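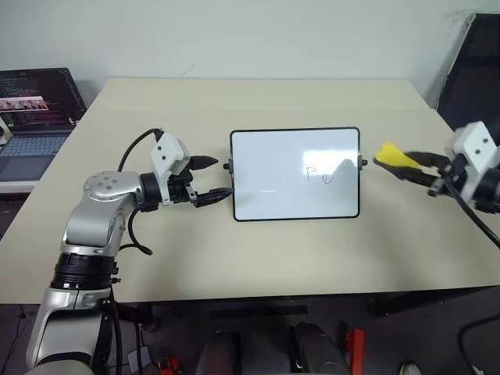
Last updated: 10 May 2018

I keep a running list of household jobs, and for most of the winter the top line was the water bill. Our bill from the Lakesdale utility showed 3303 gallons for the month. We normally stay well under 3000, and we had not watered anything or had guests.

I read the meter before bed and again in the morning. The number had moved overnight with every tap shut. Then I put food coloring in both toilet tanks and waited. The upstairs bowl turned blue after 8 minutes, so the flapper was leaking.

The hardware store on Dalisay Street had 3 kinds of flapper and I bought the wrong one first. Measure the drain opening before you go. Ours is the larger size, and the small one fits just well enough to fool you. Mathias Brunner next door lent me a pair of pliers for the supply line, which had not been turned in years.

The swap itself was short. Shut the valve, flush, unhook the chain, pull the old flapper off its pegs, push the new one on. Leave a little slack in the chain. I cut mine too short and had to redo it with a paper clip.

I have gone back to writing the meter reading down on the first of each month. I used to do it on a whiteboard and wiped it off by mistake more than once, so now it goes in a notebook with the date next to it.

Next on the list is the kitchen faucet, which drips when the handle is left slightly to the hot side. I have ordered a cartridge but it has not come yet.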